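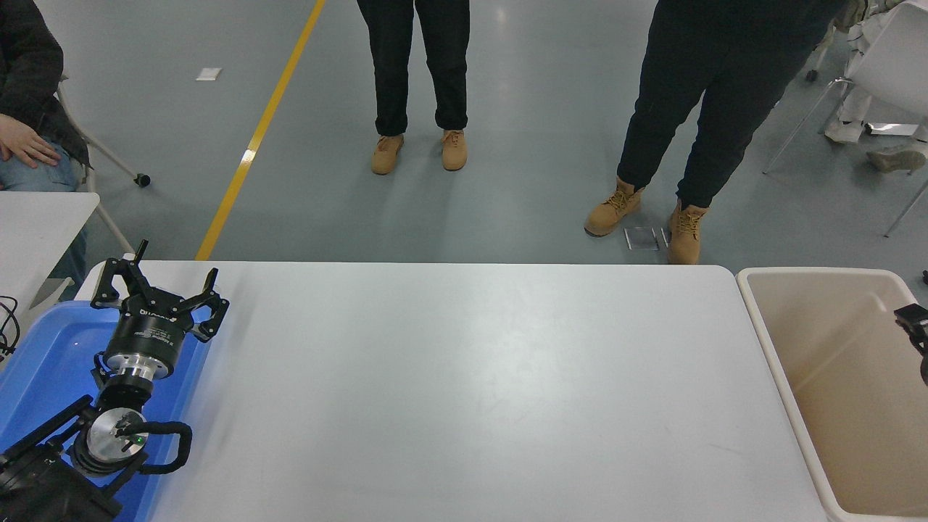

How long does it take to get a Destard kit from the crate to its first practice move? Plan on an afternoon, and a second one if your table isn't level.

I've set up a few of these now, and I still enjoy it, so settle in and I'll take you through it the way I'd do it with you in my own shop. We're talking about the two-arm bench package, with the Pokora hand on each arm. The hands are sold separately at $941 apiece, and yes, I winced too, but they hold up well and the fingers are easy to replace.

We use cookies to remember your preferences and improve this site. Accept | Manage settings

Start with the table. Clear everything off it, wipe it down and lay a level across it both ways. Then bolt the arm bases in place, finger tight to begin with, and go around again with the torque wrench once both are standing straight.

Next, the hand. Line up the pin on the wrist flange, press the hand on squarely and put in the four screws a little at a time, working across the circle. If it rocks at all, take it off and look for grit. I once spent most of a morning blaming the software for a crumb of packing foam!

Run the cables with a generous loop at each joint – more than looks tidy. Turn the wrist by hand through its whole range before you tie anything down. My friend Levente Simon likes hook-and-loop straps for this and he has won me over, as you'll be moving them at least twice.

Now plug in the 48 volt supply, keep the stop button within reach and ask your helpers to step back from the table. Open Binura, choose "New bench," and let it find both arms. Run the open-hand command first, at the slowest speed, and watch all the fingers spread. If one lags behind, go to the finger page and zero it again.

For the first practice move, put a shallow tray at one end of the table and a deep bin at the other, and teach just one pickup point. Save it under a name you'll recognize in June. Then run it slowly, have a cup of coffee, and run it again before you touch the speed slider.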